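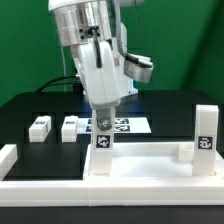
Durow, the maker of software tools for small and middle-size development teams, has released Surent 3, a new version of its program for finding and managing configuration settings. Surent reads the source code of a project, finds each place where a setting is used, and shows which parts of the system depend on it. With a machine, a person can often follow a connection by eye. In software the connection between a setting and the code that reads it is usually hidden in many files, and it can stay hidden until the day when somebody changes the value. Surent 3 makes a map of these connections and keeps the map up to date each time the code is built.

Print this page | E-mail this page

The new version is available from this month for all customers who have a current license.

"Our customers know their code very well, but they do not always know their settings," said Melati Tuhumury, head of product at Durow. "A setting is added for one test, and after several years it is still there. The person who added it works now in another team. We wanted to give a simple answer to the question: if I change this value, what will be different?"

What is new in Surent 3

The largest change is the new dependency map. In version 2 the program gave a list of settings, with the name of the file and the line number. The list is still included, but the user can now open any setting and see the services, scheduled jobs and test suites which read it. It is also possible to begin from the other side, to choose a service and see all settings that it needs for starting.

Surent 3 also marks settings that are defined but never read by any code. These are shown in a separate view, together with the last commit that touched them. The program does not delete anything by itself. It prepares a change that a developer can review and accept in the usual way.

The third area of work is the comparing of environments. Many teams keep different values for development, staging and production, and the differences are written in several places. Surent 3 puts the values side by side and keeps passwords and keys covered, so that the comparison can be shared with colleagues who do not have access to them.

Experience from the test program

Before the release, Surent 3 was used by the engineering department of Hidayat, a company that develops booking software for ferry and bus operators. Its main system had 1026 settings when the test began in June. The team found that more than 107 of them were not read by any part of the code.

"We expected to find a few old ones, of course," said Endang Pelupessy, who leads the platform team at Hidayat. "For me the more useful thing was the map. We had two settings for the same time limit, with different names, and two services each followed a different one. Our support colleagues had written about this problem to us several times and we looked always in the network part."

Hidayat has since removed a first group of unused settings and will continue with the rest after its next regular release. Suggestions from the team led to some changes in the product, among them the possibility to write a short note on a setting and to name an owner for it.

Work with existing tools

Surent 3 runs on Linux, macOS and Windows, from the command line or as a step in a build server. The results can be read in a browser or exported as plain text. The code is analyzed on the customer's own machines and no source files are sent to Durow.

Customers of version 2 can keep their present project files. At the first start the program makes a copy of the old file and converts it. For large projects, Durow recommends to do the first full analysis at night, as it takes more time than the later ones.

"The later analysis looks only at files that have changed," said Irfan Halim, lead developer of Surent. "We rewrote this part completely. It was the oldest code in the product, and I was glad to see it go."

A plug-in for Limomgate, the deployment system, is in preparation. It will stop a deployment if a required setting is missing in the target environment. Customers who would like to try the plug-in early can register with the support department.

Price and availability

Surent 3 is sold per team, with no limit on the number of projects. The upgrade is free of charge for customers with a maintenance contract. A trial version with all functions can be requested from the Durow sales office.

Press contact

Marlina Wuisan
Press and Communication, Durow
The press office answers calls from 9 a.m. to 4 p.m.

Search press releases
Enter keyword
All topics
Go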